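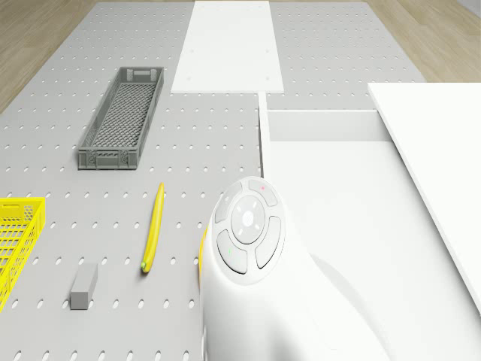 Grey perforated work surface with white panel

Hedar Perforated Bench Top

Home > Workshop > Benches and tops > Hedar

A flat bench top punched across its face in evenly spaced rows, for workshops, school craft rooms and anyone who likes their tools and jigs to stay where they were put. Sold by Rirnorum as a top only, or with the Šťastný leg frame.

Fittings drop into the slots from above and lock with a quarter turn. There is no need to reach underneath. All Pistik hooks, stops and clamps made after April 2019 will fit. Older Pistik clamps have a wider foot and will need the adaptor plate, sold in packs of nine.

Specification

Material: powder-coated steel
Colour: grey
Length: 100 cm
Depth: 95 cm
Maximum load, evenly spread: 30 kg on wall brackets. See the leg frame page for floor-standing loads.
Edges: folded under, no exposed cut metal
Assembly: two people advised

What is in the box

One top, corner screws, a hex key and a printed guide. Legs, brackets and Pistik fittings are ordered separately.

Fitting

Put the top face down on a blanket and fix the brackets loosely before turning it over. Check it with a level, then tighten the corner screws in turn, going round twice. On an uneven floor use the adjustable feet from the leg frame set - packing with card works for a week or so and then settles.

Care

Wipe with a damp cloth and dry it off. Sawdust collects in the slots and a vacuum cleaner with a brush head will lift most of it. Do not use thinners on the coating. Small chips can be touched up with the grey pen from the spares list.

Delivery and returns

Tops go out flat on a pallet, kerbside only. Please check the corners before signing. Unused tops can be returned within 30 days in the original packing. Return carriage is paid by the customer unless the item is faulty.

Customer review

"Solid, and the slots line up properly with my old stops. The guide could do with bigger drawings." - Henryk Stępień

Trade and school orders: ask for Filippos Pappas in the sales office.

Page updated Oct 27, 2023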